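Ticket 2452 – Etikettendrucker druckt nur noch Leerseiten
Standort: Hemitz
Status: wieder offen

Meldung
Seit dem Treiberupdate von Clillau kommt jedes Etikett leer heraus, dafür sehr zügig. Neustart erledigt, zweimal, mit Nachdruck. 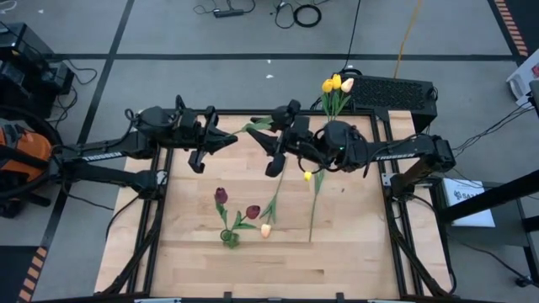

Die Warteschlange meldet bis zu 2000 Aufträge, alle »erfolgreich«. Testseite direkt am Gerät: einwandfrei. Der Fehler liegt also zwischen Wurnutov und Spooler.

Schritt 1
Treiber auf Version 4 zurückgesetzt. Druckt wieder, allerdings spiegelverkehrt.
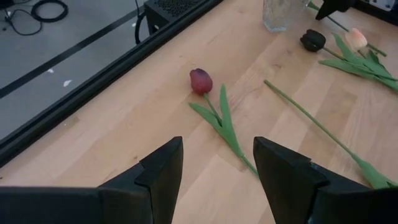 Schritt 2
Vorlage »Ho« neu importiert, Haken bei »Spiegeln« entfernt. Er ist nach dem Speichern wieder da. Ticket an Clillau weitergereicht, Antwort bisher: Neustart.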